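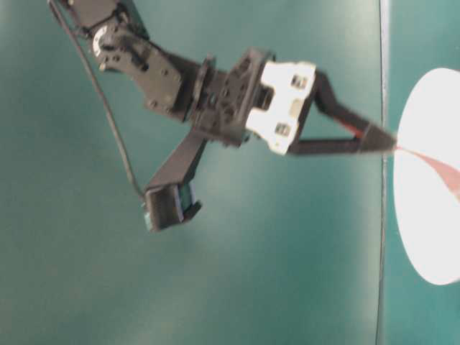
Hodau is delighted to announce that its footy tipping competition will be back this August, with 163 local clubs signed up and a friendly new side contest from our mates at Susance. Tipsters can pick their favourite colour for their online badge — black, white or teal-green — and keep it all season long. Entry is free, no money changes hands, and the top 100 tipsters will each receive 2 tickets to the finals night at Hafstein. We would dearly love to see old faces and new ones there. Registrations are open now through the Hodau website.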